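How to Book and Lay Out Your First Small Wrestling Card

So you've got a ring, a hall and a handful of wrestlers who have promised to turn up, and now you need a running order. Welcome! I've put together cards for Bretasdale for a good while now, mostly in Skustcombe with the odd trip over to Mindham, and I still do it the same slow way, with a pencil and a big pot of coffee.

Start with your main event and work backward. Write down who is in it and how you want people to feel on the drive home. Once that's settled, pick an opener that is quick and loud, with somebody the crowd already likes. I nearly always give that spot to Ilona Lengyel, who can get 200 people clapping before she's even through the ropes.

Next, fill the middle. I'd stop at 8 matches, and fewer is fine (my own favorite show had six). Try not to put two matches of the same kind side by side. If Bence Rácz is going to spend his whole match working on someone's knee, don't follow it with another slow leg match, however good the wrestlers are. Put a tag match there, or something silly.

Then go through your finishes. Read them aloud, top to bottom, and listen for repeats. Two roll-ups in one night is one too many, and if a villain cheats to win early on, keep the referee bumps out of everything until the main event.

Leave yourself an intermission of up to 20 minutes, right after a match with a hot ending, so folks go out to the merchandise tables still talking.

Last of all, make a clean copy for the ring announcer, with every name spelled the way it sounds. Bíró was announced three different ways one January, poor man, and he still brings it up.

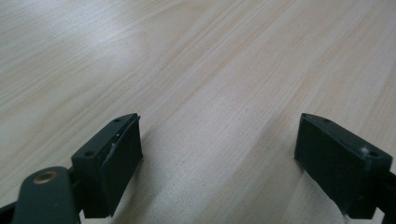

Give a second copy to whoever is playing the music, and write the entrance songs next to the names in the same order as the matches. Then go and get some sleep before the show!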